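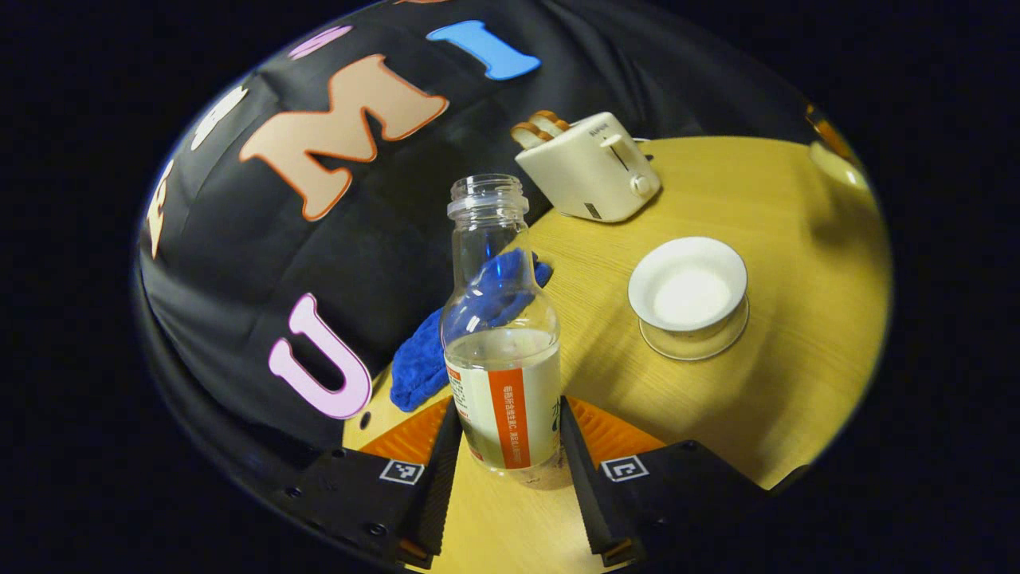
9/5/22

I saw two apartments today, and I want to write it down before I mix them in my head, as I did in April with all those places near the station.

The first was in the Kesemon building. I took the bus there to test how long is the way to work. It was 14 stops, and I stood for most of them. The apartment is on the fifth floor and the elevator is very small, with a mirror on the back wall and a paper that says the last inspection date. The kitchen is new. The cabinets close softly and there is a dishwasher, but only a narrow one. The bedroom looks at the parking lot of the supermarket. The woman from Prerker Rentals told me that the deliveries start at six in the morning, and I respect her for saying it, I had not asked. The rent includes heat and water but not electricity. Laundry is in the basement, nine machines for the whole building, and you pay with a card that you must buy in the office for five dollars.

I stood some time in the living room and tried to imagine my table there. It would fit, but then the door to the balcony would open only halfway.

After this I walked to Fagerlund Court. It is an older house, three floors, no elevator, and the stairs smell of floor polish like in my primary school. I liked it at once and I tried to not show it. The apartment is on the second floor. The floors are real wood, with scratches, and one board near the bathroom moves when you step on it. The windows are tall. The kitchen is old and the oven door needs a push with the knee, the agent showed me how. There is one closet in the entire apartment. Where do people put their coats and their vacuum cleaner? I forgot to ask about the internet, and I also forgot to measure the bedroom, although I carried the tape in my bag all day.

The rent at Fagerlund is lower, but heat is separate, and with such windows I am afraid of January. I should ask to see a bill from last winter. They want the application fee before they hold it for me, and the fee is not returned. I said I would call.

On the way home I passed by Wolside, where I had wanted to live when I first came to this city. They have put a new sign and a waiting list. I took the brochure anyway. It has a photo of a swimming pool which I think belongs to another building.

My present lease ends in two months and I must give the notice in writing. Tomorrow I will write the letter, then call Fagerlund about the heating bill and the closet. Also buy light bulbs, the one in the hall is gone again.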